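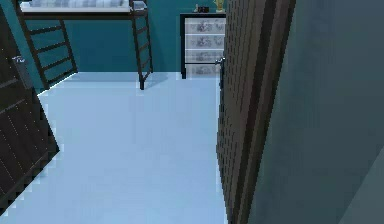 Stukthorpe Municipal Exchange Team – Diary

Thursday, late. What a day! The eight o'clock train got us to Jevovside with time to spare, and by nine we were in the town hall with coffee and a stack of ward budgets. I had read that they hold 23 open neighborhood meetings a year, but reading it is nothing like sitting in one. The hall has 200 chairs and people were standing along the back (on a weekday morning!). They argued over bus shelters for most of an hour, and I loved every minute of it.

Their budget tool is called Pirora. Residents put in ideas, the wards sort them, and the council has to answer each one in writing. Last round brought in 607 ideas, and 31 got money. I kept asking what happens to the rest, and they showed me the replies, page after page, all in plain language. I want this for us so badly.

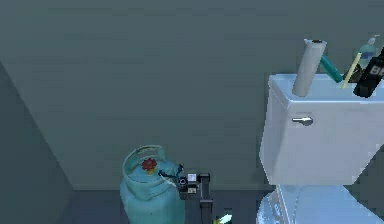
After lunch: Mosoti

Mosoti is the partner town, and their clerks joined by video. They run the same process with a much smaller office, and they post the spending on a board in the market every month. So simple! We spent the whole afternoon on how to word the letters that say no, and I filled half my notebook.

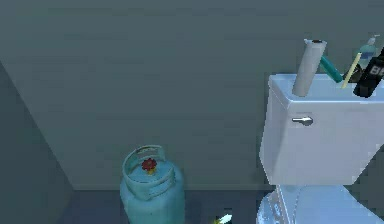 One of the Mosoti clerks warned us that the first year will be slow, and that we should answer every letter even if it takes until spring. Fine by me. I've already started a draft for our own wards, and tomorrow we go through it over breakfast.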